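Skiswood key safe review: five months of lets and one very cold morning

Posted by Catinca Manole, 11/03/2019

I let out a two-bedroom flat near the harbour in Skustholm, and for years my way of handing over keys was to drive there and stand on the step. Fine when it was one tenant every couple of years. Then I switched to short lets and it was every weekend, sometimes with people ringing from the motorway at ten at night to say they'd missed the turning (everyone misses the turning).

So in the autumn I bought the Skiswood, a wall-mounted key safe with push buttons and a little rubber cover. I'd also looked at the Helmy, which has the dials you roll with your thumb, and my neighbour downstairs has one of those, so I've used both quite a bit by now.

Fitting it took me most of an afternoon. The screws in the box were too short for my old brickwork, so off I went to buy longer ones, and then my drill battery died halfway through the second hole! Once it was up, though, it was solid. I hung off it a bit to check, and I am not a small woman.
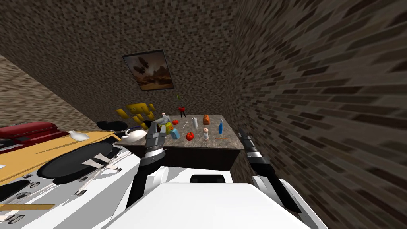

Brickwork walls and a stone-topped counter, with a framed picture on the back wall.

Setting the code is easy enough. You open the door, flick the small switches on the back to match the numbers you want and pull the lever. I change mine between guests and it takes me less time than finding my glasses. The instructions are dreadful, tiny grey print folded up like a road map, so do take a photo of them on your phone before you lose them.

What I like most is the buttons. You can press them in any order, so guests who are tired and holding a suitcase don't get in a muddle. On the Helmy you have to line the dials up just so, and in the dark that's a real pain. My neighbour keeps a torch in her porch for it.

Now the moans. The space inside is mean. Two front door keys and a window key go in, but add a chunky fob and the door won't shut. And in January it froze. I had a couple and their baby on the doorstep while I talked them through tapping it with a shoe, which did work, but I wouldn't call it a good welcome. I've given it a squirt of graphite and it's behaved so far.

I did think about the Uvus, the one with the app, but it wants a monthly fee and I'd rather not depend on a guest's phone having any charge left.

Would I buy it again? Yes, for a flat with ordinary keys. If you've got a great big bunch, get something deeper.

4 out of 5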